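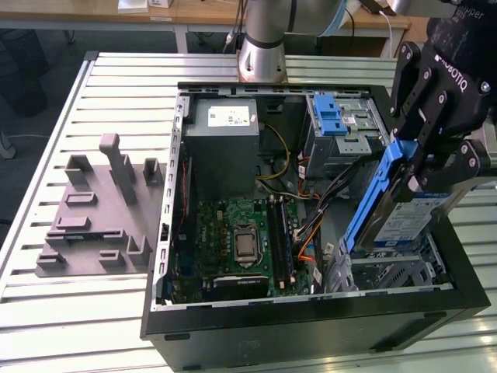
Kacper Jasińska wrote back to our last report with one line, which was that a repair evening ought to be able to say how many things it repaired. Fair enough. The answer for the spring session is 352 items brought in, and the rest of this report is what we have been able to find out about them.

The Anovero grant paid for three things: the hall at Kundholm, spare parts, and a proper paper form to replace the exercise book. The hall was fine. The heating comes on at 9 p.m., when we leave, and the landlord regards this as a feature.

Parts came in under budget through March and then went over it in a single order. We had planned on fuses, cord and zippers. What people brought was lamps. Most of the lamps needed the same rocker switch, and Górecki sells that switch in boxes of 60, so we now own a great many rocker switches and would welcome more lamps.

The form has had a mixed reception. It asks for the item, its age, what is wrong with it and what was done. Under "what is wrong with it" we got "everything," "my brother-in-law," and a full page on a toaster that read like a deposition. Tadeusz Nowakowski has cut it down to four boxes and a signature. Completion went up right away, although the age of the item is still treated as a personal question.

Sewing remains our strongest table. Coats, backpacks and one tent went home in better shape than they came. Clocks are our weakest. We have one person who understands them and he likes to take his time, so there is now a shelf of clocks, all telling different times, and a waiting list that runs into the summer.

Computers and small electronics sit in between. Slow machines are the usual complaint, and people tend to say they will "just wait," so we have moved the chairs closer to the coffee.

We did not meet the outreach target. The plan was to mail 2000 flyers to the apartments behind the bus station. Plumico printed them nicely, with the old address. We corrected as many as we could by hand before our enthusiasm ran out, and the remainder are being used as scrap paper at the sewing table. The second printing is at Plumico's expense and goes out next month.

For the next period we ask to move what is left in the printing line over to parts, excluding switches. We would also like to keep the Kundholm hall for the fall, and Tadeusz has asked the landlord once more about the heating. A copy of the new form is attached, along with the receipts, apart from the one for the kettle, which we are still looking for.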